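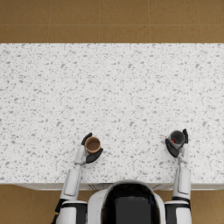 A morning at the Nummont terrazzo works

Nummont sits at the end of a valley road about 70 miles from the nearest airport, and most people who drive up there are on their way to the ski lifts. I went in December to see Odside, a small works that makes terrazzo slabs for kitchens, shops and a few train stations. They open the doors to visitors one morning each month in winter. You sign in at the side entrance, put on a vest and ear plugs, and follow the yellow line.

Our guide was Ffion Wynne, who runs the casting floor. She started us outside at the stone bays. The chips come in by truck and are stored by size and color under a long tin roof. Gray is the big seller, she said, and has been for years. Customers ask for green and pink, take samples home, and then order gray on white.

Mixing

The mixer was running when we came in, so there was not much talking. Chips, white cement, water and a little pigment go in by weight, and the recipe is pinned to the wall in a plastic sleeve. Recipe 121 is the one used for most kitchen tops. It has more small chips than large ones. A mix with only large pieces leaves wide patches of plain cement, and those show every coffee ring.

Casting and curing

The mix is tipped into steel molds and shaken flat on a vibrating table. It takes less time than I expected. After that the slabs go to the curing room, which is warm and damp and smells like a wet sidewalk. We were asked not to touch anything in there, and one man did anyway. His thumbprint will be ground off.

Grinding

This was the loudest part and the best. The slab goes in dull and comes out with the stone showing. They begin with a coarse disk and work up to 800 grit for a satin finish. A higher polish is possible but costs more and is slippery as a floor. Water runs over the slab the whole time and carries the dust to a settling tank out back.

Small holes are filled by hand with a matching paste - two people do this all day, with a radio between them.

The sample room

The tour ends with samples you can handle. I asked about sealing. Ffion's advice was to wipe up lemon juice and vinegar right away, reseal a kitchen top when water stops beading on it, and stay away from bathroom cleaners.

Practical notes

The tour took most of the morning and was free. Wear closed shoes, as the grinding hall floor is wet. There is no food on site, but the Skidora cafe by the lower lift does a good soup and lets you park behind the building. Offcuts are sold from a rack near the exit, cash only. I bought a gray one to use as a cheese board - it is heavier than it looks, and I had to carry it back up to the road.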